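3.2 Wall finish and perceived room size

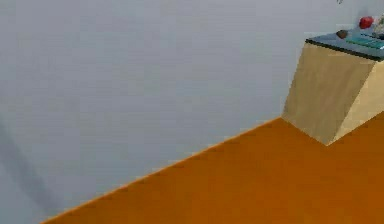

Figure 4. Rendered interior with pale gray wall, orange floor and beige wooden cabinet.

The Iltulville survey was mailed to 2,000 households in October and 1,994 forms were usable. Respondents rated their main living area on a 10-point scale, from cramped to spacious, and reported wall color, floor color and ceiling height. Homes with light walls scored higher than homes with dark walls of the same floor area. Floor color had a weaker effect, and it disappeared once ceiling height was included. We left out 16 homes in the Skorura district from the height analysis, as their ceilings slope. Renters and owners gave similar ratings, in line with the earlier Bruneo study.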